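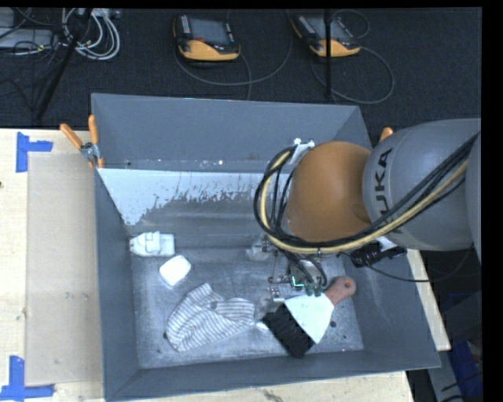
A big gray bin with sloping sides, on a pale wooden work surface.

I have a soft spot for bins. Baskets are prettier, I know, and my sister keeps sending me pictures of pantries where everything lives in matching wicker, but a bin with an open top gets used. You walk past, you drop the thing in, you keep walking! Lids are where my good intentions go to die.

I spent most of last winter sorting out the garage, the laundry corner and the dreaded cupboard under the stairs, and a lot of you asked how it's holding up. Pretty well, mostly. These are the habits that stuck (and one that didn't).

Empty the whole shelf first

I used to tidy by shuffling. Take three things off, wipe a patch, put three things back. Now I clear one entire shelf onto the floor, wipe it down with warm water and a squirt of dish soap, and let it dry while I sort. Do one shelf and stop if you're tired. I once emptied the whole garage on a Saturday afternoon in December and ended up putting paint cans back by flashlight, in mittens.

Sort by job

This one came from Harpreet Campbell, who left a comment on my paint brush post. I had all my tapes together, all my scissors together, all my brushes together, very tidy, and every time I wanted to wrap a parcel I had to visit four places. She keeps a bin for each job. So now I have a parcel bin (tape, scissors, brown paper, marker, string), a shoe bin, a picture-hanging bin and a bike bin. Yes, it means owning more than one pair of scissors. I bought cheap ones for the parcels and hid the good ones from my family.

Heavy stuff below the waist

Potting soil, cat litter, the big toolbox, anything with liquid in it – all of that goes on the floor or the lowest shelf. Wrapping paper and sleeping bags can go up high. If you can't lift a full bin with your elbows tucked in, split it into two. My back and I had a long conversation about this after I moved 47 pounds of tile from the top shelf.

Labels on the short side

I put labels on the long side of everything and then slid the bins in short side out. Every single one! Work out how the bin will sit before you stick anything on it. Masking tape and a fat marker are fine to begin with, and I'd leave them like that for a month, as you'll change your mind about half of them. Rub the spot with a little rubbing alcohol first and let it dry, or the tape will curl up at the corners.

Washing out a grubby bin

Shake out the dry dirt outdoors, then vacuum the corners with the crevice tool. For plastic, I fill the bottom with a couple inches of hot water and dish soap and leave it while I have coffee. An old dish brush gets into the corners. For sticky label gunk I use plain cooking oil on a paper towel, wait ten minutes, then wash again. Baking soda paste takes care of most scuffs, but try it somewhere hidden first if the plastic is shiny. Dry it upside down, propped on a stick so the air gets in, and don't stack it until it's completely dry. I did, once, and those two bins smelled like a pond until spring.

Stacked bins that won't come apart

Pour a little cold water in the top one, stand the bottom one in hot water, and twist. Next time, tuck a folded strip of cardboard down one side before you stack them.

The habit that didn't stick

I kept an inventory. It was a lovely notebook with a page per shelf, and I updated it for 13 days. If you are a notebook person, please go ahead and enjoy it. I just look in the bins.

A question from the mailbox

Dilani Kumarasinghe asked what to do about the bin that turns into the "everything" bin. I have one too, by the back door, and I've stopped fighting it. Mine gets tipped out on the kitchen table on Sunday evenings and everybody in the house has to claim their own stuff before dessert. Whatever's left over goes to the thrift store box, except for keys, which I keep forever in case one of them turns out to open something.

Next up is the freezer, as soon as I've eaten enough peas to see the back of it.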